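4.2 Bedroom tasks

The bedroom tasks were chosen after the kitchen tasks had been fixed, and they differ from them in one respect that matters for the results. Almost everything the robot has to handle in a bedroom is soft. A plate keeps its shape when it is picked up by the rim; a shirt does not, and the position of one sleeve says little about where the other will end up. Earlier work in our group (Salinas and Bravo, the Nodurell trials) treated folding on a bare table as the standard test for cloth. We wanted tasks closer to what a person does when tidying a room, with furniture in the way and the bed itself as the only large flat surface.

Two tasks are reported in this section. In the first, a T-shirt has to be put on a clothes hanger and held so that it could be passed to a rail. In the second, pillows have to be set straight at the end of the bed. Each task was attempted 20 times. The starting position of the shirt or pillows was changed by hand between attempts by one of the authors, who did not know which version of the controller would be run next. Figure 4 shows the robot at work on each.

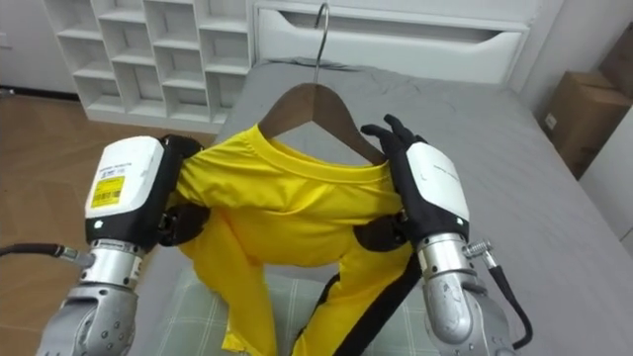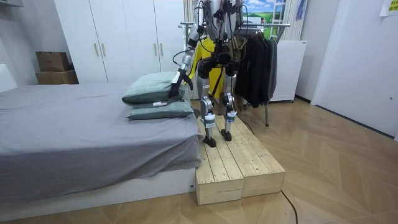 Figure 4. Bedroom tasks. First picture: T-shirt and hanger held between the two hands, seen from the head camera. Second picture: the left gripper pressing on the upper of two stacked pillows, seen from the fixed camera.

An attempt at the shirt task was counted as a success if both shoulders of the garment were supported by the hanger when the robot stopped moving. We did not require the shirt to hang evenly. By this measure the robot succeeded in 12 of the 20 attempts. In 4 of the failures the neckline was caught on the hook and the controller went on pulling until the time limit was reached. The rest were failures of grasp, in which one hand closed on the cloth but missed the hanger beneath it. From the head camera the fabric hides much of the hanger at the moment when its position matters most, and the wrist force readings were too noisy to make up for this.

The pillow task looks easier and was scored more strictly. A person would straighten a pillow with one push and a glance. The robot tended to press down before it moved sideways, so that the pillow gave under the hand and the push was lost in the filling. Lowering the contact force helped, but then the hand sometimes slid over the cover without moving anything. Barrientos suggested pushing against the short side of the pillow instead, and this was adopted for the later attempts. We do not report a single success rate for this task, as the two approaches are not comparable.

Time is the other difficulty. A successful attempt at the shirt task took roughly 2 minutes, against a few seconds for a person who is not hurrying. Most of this was spent waiting for the cloth to settle before the next grasp was planned. We do not think that faster arms would change the figure much. The results support the view of Laitinen that cloth handling in the home is at present limited by perception during contact, and they give no grounds for saying that such a robot could be left to tidy a bedroom unattended. The effect of adding touch sensing to the fingertips is taken up in Section 5.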